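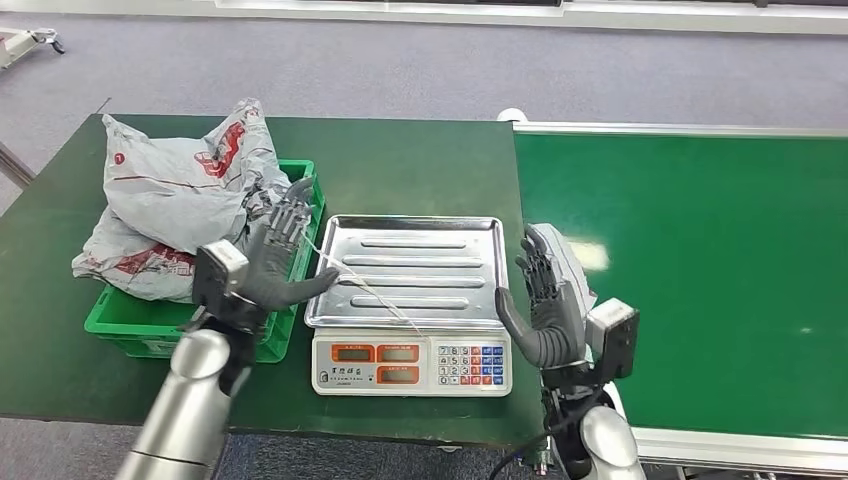
*Weigh station, mailers in the green crate, belt on the right.*

**Draft rules for a two-hand weigh station — please pick these apart**

**vhinds** wrote (May 10, 2024):

I've been asked to write the house rules for our weigh station and I'd like other eyes on them before they go on the wall at Tirnau. The job is simple. Bag comes out of the crate, goes on the tray, weight gets read, bag goes to the belt. The rules we have now were written for people and say things like "don't lean on the table," so they need redoing.

Draft:

1. Zero the scale with the tray on and both hands clear of it. Clear means no contact, and a gap a person can see from where they stand.
2. No cable, tie or sleeve crosses the tray. Cables go behind the scale or under the bench edge.
3. Check with the 200 g weight at the start of every shift and every 40 bags after that. Write it down even when it passes.
4. Hands open and off the bag before the reading is taken. Wait for a stable reading.
5. Don't stack the crate above the rim.
6. Operator keeps the stop within reach whenever the hands are live.
7. Any change to the bench (scale moved, crate moved, belt moved) means a new zero and a slow-speed run before going back to normal.

We break rule 2 today and you can see it, the thin clear cable goes diagonally over the left part of the tray. Rule 5 as well. I'd like to know which of these you think are worth having and what's missing.

Vaughan Hinds

---

**beltandbraces** wrote:

Rule 2 should be rule 1. Everything else on the list assumes the tray is only carrying the bag. A cable lying on a tray doesn't give you a constant error you can zero out. It moves when the hand moves, so you get a different few grams every time and it looks like noise. We chased one of these for a week on a kitting cell and blamed the load cell the whole time.

Also "cables go behind the scale" is too vague. Say where. Ours says clipped at the wrist, clipped at the elbow, slack loop below bench height. If there's a loop, it should say how big, or people leave a foot of it hanging and it catches on the crate.

---

**wisik** wrote:

I don't agree that it should be a flat ban. If you've got a sensor lead that has to come off the inside of the hand, there's no route that never passes over the tray at some point in the reach. What matters is contact during the reading. I'd write it as "no cable may touch the tray or the item while a weight is being taken" and leave it there. A rule that gets broken on every cycle stops being read, and then they stop reading the ones above and below it.

---

**beltandbraces** wrote:

> What matters is contact during the reading

And how does the operator check that? From a standing position you can't tell if a thin clear cable is touching the tray or hanging a quarter inch over it. "Nothing crosses" can be checked by looking. "Nothing touches at the moment of reading" can't.

---

**wisik** wrote:

You check it in the numbers. Zero the scale, move the hands through the full reach with no bag, and see if the display moves. If it stays at zero the cable isn't loading the tray. Takes a minute.

---

**mrs_t_line4** wrote:

I'm on the operator side so this may be a different angle. I like wisik's empty run but please don't make it replace the visual rule. At shift change I get handed a bench and I have maybe five minutes. What I can do in five minutes is look. If the sheet says nothing over the tray and I see something over the tray, I can call it. If the sheet says to run a test, I'll run it on Monday and by Thursday somebody is telling me the line's late.

Other thing. Your rule 5, "don't stack the crate above the rim." With mailers this is going to be a losing fight. They're slippery and they puff up. You fill it level and the pile comes up over the front by itself. Better to say how full. We put a tape line partway up the inside and fill to that, and the bags can do what they like between the tape and the rim.

---

**vhinds** wrote:

Tape line is good and I'm taking it.

On the cable, I could do both. Visual rule for operators at shift change, empty run for whoever sets up the bench or changes anything on it. That would go into rule 7 next to the slow-speed run. wisik, would that work for you?

---

**wisik** wrote:

Mostly. I still say the visual rule needs an exception process. Who signs for it when the lead can't be moved?

---

**Þórarinsdóttir** wrote:

Coming from the integration side. Some notes on the draft, in your numbering.

Rule 1. Good, but give the gap a number. "A gap a person can see" will be one thing for me and another for somebody across the room. We use a hand's width for zeroing. Fingers that are stretched out toward the edge of the tray are fine while working, but they are too near for a zero.

Rule 3. Do the check weight in the middle of the tray and then near each corner, at least once a shift. Robots put things down off center in the same direction day after day, people don't. If your scale has a corner error, you'll get the same wrong answer all day with very nice repeatability.

Rule 4. "Wait for a stable reading" needs a timeout. What does the system do if it never settles? In ours it lifts the bag, sets it down again, tries once more and then asks for help. Without that line, someone picks their own number and puts it in the code where it never gets looked at.

Rule 6. This isn't a station rule. It belongs in your risk assessment, and I would be careful about having it on a wall sheet in a shorter form than the real one. Two versions of a safety rule is worse than one. Put "see the cell's safety sheet" and keep them together on the same board.

Missing from the list: covers and fasteners. If the arm wears a fabric sleeve, somebody needs to own it. The folds stretch with use and they begin to sag on the underside, and the underside is what passes over the tray and the keypad.
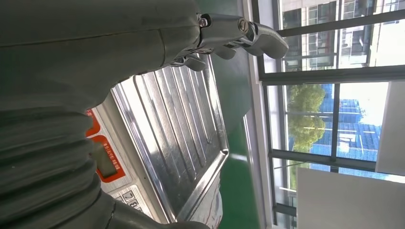 So I'd add a rule that the sleeve is pulled up and secured before the zero, and that it's looked at with the arm in its lowest working pose. Parked pose tells you very little, the fabric hangs differently there. Same walkaround, put a paint mark across any exposed screw head at the gripper so you can see if it has turned. A screw that backs out over a weighing tray is going to end up in a customer's bag sooner or later.

---

**beltandbraces** wrote:

Plus one on paint marks. Cheap and you can train it in ten seconds.

I'd also say something about the keypad. With hands working right over the front of a scale, a thumb or a bit of sleeve can press tare or clear a value and you'd never hear it. Most of these counter scales have a lock function. If yours doesn't, a clear cover over the keys does the job as long as it's fixed to the body of the scale and not touching the tray.

---

**dock9** wrote:

I'm going to be the grump. This is a scale with a bag on it. You're up to a dozen rules with sub-rules. The more you put on the wall, the less gets done. Where I work the sheet has four lines: tray clear, zero, check weight, log it. Everything else is in the setup procedure and only the setup tech needs to know it.

And why every 40? If it's good at 200 bags, why stop every 40? You're giving up throughput for a number that sounds careful.

---

**vhinds** wrote:

Fair question. The 40 comes from how far back I'm willing to go. If a check fails, everything since the last good check gets pulled and weighed again. Pulling 40 bags off the end of the belt is a nuisance. Pulling 200 means some have already left the building. If we get a couple of months of clean logs I'd stretch it.

I agree about the length of the wall sheet though.

---

**dock9** wrote:

OK, that's a reason I can live with. Put it in the document next to the number. Otherwise the next guy will change it, same as I just wanted to.

---

**mrs_t_line4** wrote:

Agree with dock9 on two sheets. Short one on the wall, long one in the binder. Use the same words on both. We had "tare" on one and "zero" on the other and for new people those are two different buttons. On some scales they *are* two different buttons.

If the labels on your scale aren't in a language your operators read, put your own stickers next to the keys you want them to use and leave the rest bare.

---

**tukach** wrote:

Only adding one thing. Rule 7 says scale moved, crate moved, belt moved. Mark the bench. Tape corners for the scale feet and for the crate. Then "moved" is something you can see at a glance. If the belt sits lower than the bench like yours does, mark the belt stand on the floor too. Carpet is bad for this, the stand creeps and tape peels off it. We ended up bolting a bracket between the bench leg and the belt frame. Recheck the scale's level afterward with the belt running, because now you've tied a vibrating thing to your weighing bench.

---

**beltandbraces** wrote:

> now you've tied a vibrating thing to your weighing bench

Which is why I wouldn't do it. Keep them separate and put the belt stand on a hard board.

---

**tukach** wrote:

We tried a board. The board walks too. With the bracket we had to add a rubber pad at the joint and then the reading settled fine with the belt on. Depends on your belt.

---

**vhinds** wrote:

Second pass, wall sheet only. Long version goes in the binder once I've written it up.

- Nothing on or over the tray. No cable, sleeve or loose bag.
- Scale and crate inside their tape corners. Crate filled to the line.
- Hands a hand's width away, then ZERO.
- 200 g weight, center and corners, at shift start. Center only every 40 bags.
- Log every check, pass or fail. If it fails, stop and pull back to the last good one.
- Safety sheet is on the same board. Read that one first.

Exceptions to the first line get signed by the cell owner with an empty run logged next to the signature, and they expire after 2 weeks. wisik, that one's for you.

Still open: keypad cover or lock. I need to look through the scale manual to see if it has a lock at all. And I haven't decided on bracket or board for the belt.

---

**wisik** wrote:

I can work with the 2 weeks. Make it working days or calendar, pick one and write it down.

---

**Þórarinsdóttir** wrote:

Please put the sleeve check and the paint marks in the binder version under daily, not weekly.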